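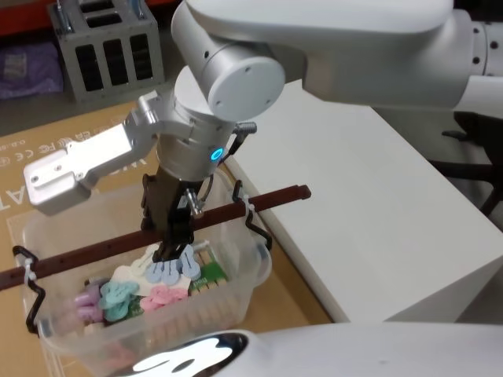 What is the best way to keep small plastic pieces sorted by color in one clear bin?

Put each color in its own cluster, lay a card or a thin divider under or between the clusters, and don't fill the bin past a single layer if you want the colors to stay apart when you move it.

3 min read

jemine_crafts
I have up to 35 pieces of each color and I'm tired of bagging them. They are small, flat, pastel plastic bits I use for favor tags and kids' table games. Bags work, but I have to open every one to see if I'm running low. I'd like one clear bin I can look into from the side. Does anybody do it without dividers?

Alper Tekin
I do. Same kind of parts, flat and light. I lay them down in rows by color, all facing the same way, and they stay put as long as the bin stays on the shelf. When I carry it to the table they slide and I spend two minutes pushing them back.

baptiste612
Don't do this. I tried it in September and by the end of the month I had one big mixed pile. Flat plastic slides over flat plastic. Get a box with fixed compartments and be done.

jemine_crafts
I have a compartment box. The compartments are too narrow for my fingers and the pieces lie flat on the bottom, so I can't get hold of one. I end up tipping the whole thing over.

İlker Başaran
That's my problem with those boxes too. What helped in an open bin was index cards. One card flat under each color. If you want to take out a whole color, slide the card out and everything on it comes along. You still need to lift it level.

baptiste612
Cards bend. You'll be replacing them constantly.

İlker Başaran
I've replaced two this year. I use heavy card stock and cut it a little smaller than the space so the edges don't catch on the wall.

fara_k
Which colors go next to each other matters more than people think. Light blue and lavender are hard to tell apart under a warm bulb. I put pink between them. Teal and light blue I also keep apart. If a piece wanders into the wrong group I see it right away.

Alper Tekin
Good point about the bulb. I sort by the window in the morning and leave anything doubtful until then.

jemine_crafts
How deep is everyone's bin? Mine is a leftover from sweaters and the pieces look lost in it.

histero
Too deep, probably. You want to be able to reach the bottom without your wrist hitting the rim. I cut down the walls on one once and it cracked at the corner, so I wouldn't recommend that. A shallow one cost me 89 cents at a yard sale.

baptiste612
I'll say it again, compartments. Wider ones exist. You're all doing extra work.

fara_k
For parts you use every day, maybe. For parts I get out every few weeks I like the open bin. It also wipes clean in one go.

jemine_crafts
OK, going to try card stock in a shallower bin, one layer, pink in the middle. The spare pieces can stay bagged in the closet. Do you label the cards?

İlker Başaran
Only on the underside, with the refill number. The color is label enough on top.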